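Hamgate opens its doors (and its kitchen table) this August

I've been writing the notices for Hamgate for a fair while now and I don't think I've ever looked forward to one of our open days quite so much. In August we're throwing open the old building in Daredby from 10 in the morning, and the robots are coming downstairs to meet you!

For anyone who only knows us as the brick place by the bridge, we've been here since 1913, first as a seed merchant's and now as a workshop where people teach robot arms to do ordinary household jobs. Last year 303 of you came through the door, which was lovely, and also rather more than the tea urn could manage. We've got a bigger urn.

The main attraction is Flindarura, our kitchen project. An arm works over a white table laid out with play-kitchen bits and pieces, and you can stand right up by the rail and watch it at its work. I went along to a practice run to see what I'd be inviting you all to, and ended up staying until they switched the lights off.

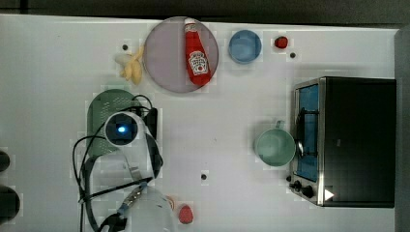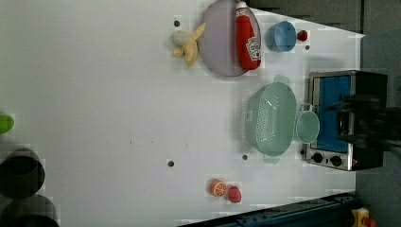 The Flindarura table from overhead, with the ketchup, the banana and the toaster oven.

It's slower than you might expect, and I found that made it easier to follow. I'd picked a favourite object within minutes (the ketchup bottle, if you're asking) and caught myself muttering encouragement at it. The team will be on hand all day and they really do like being asked things, so bring your questions, and bring the children's questions too, as those tend to be harder.

Demonstrations start on the hour and last about half of it. We can fit 4 visitors at a time on the front bench, with standing room behind, and there's a ramp at the yard entrance for wheelchairs and buggies. Upstairs you'll find the Mughal room, where our older machines are kept, and where you can have a go at steering a small arm yourself with a hand controller. Fair warning, there's usually a queue for that one!

Entry is free and you don't need a ticket, but we'll have to close the doors once we reach 500 people, so do come in the morning if you can. Parking is at the Daredby end of the lane. Last demonstration is at 4 in the afternoon.

Local papers and newsletters are welcome to use the words and both pictures. If you'd like to come and see Flindarura before the day itself, ring the Hamgate front desk and ask for the open day team.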